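Ceramic Materials, Unit 4: Glaze Fit and Surface Faults

Handout revised Jun 30, 2025

4.1 Thermal expansion

A glaze is a thin layer of glass bonded to a clay body. Both shrink as the kiln cools, and the two rates are seldom equal. Above the setting point the glaze is soft enough to follow the body. Below it, any difference in shrinkage is stored as stress.

If the glaze shrinks more than the body, it is left in tension. Glass is weak in tension, so the layer cracks in a fine network. This is crazing. If the glaze shrinks less, it is left in compression. A moderate amount of compression strengthens the ware; too much pushes flakes off at edges, a fault called shivering.

4.2 Shape and stress

Calculated expansion values assume a flat tile. On a real vessel, the rim, the handle joint and any sharp change of direction collect stress. Glaze also thins over convex edges and pools in corners while molten, so thickness varies across one piece. A round wall spreads the load evenly; a faceted wall does not, and tests on facets should include at least one full edge.

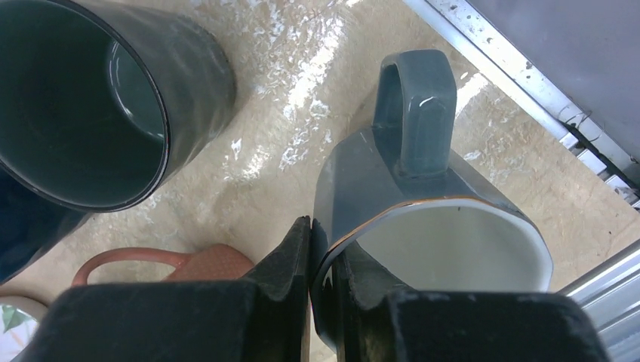 4.3 Rims and metal decoration

Gold bands are applied over the fired glaze and fixed in a separate low firing. The band does not alter glaze fit to any useful degree, but the extra heating and cooling can bring out crazing that was delayed. Inspect before and after the decoration firing and record both results.

A brown line at a rim can have several causes: thin glaze over an iron-bearing body, an oxide wash, or a second glaze breaking over the edge. Appearance alone does not separate them. Use a cross-section.

4.4 Test procedure

1. Fire 3 samples of each glaze on the Matlala body and 3 on the Clonda body.
2. Heat the samples in the oven, then plunge them into cold water.
3. Dry, apply ink, wipe, and examine under the lens.
4. Repeat for 4 cycles. Record the cycle at which the first crack appears.

Samples from batch 247 have an uneven glaze coat and are to be left out of the averages.

Reading for Unit 5: Drirkier notes, sections on body porosity and moisture expansion.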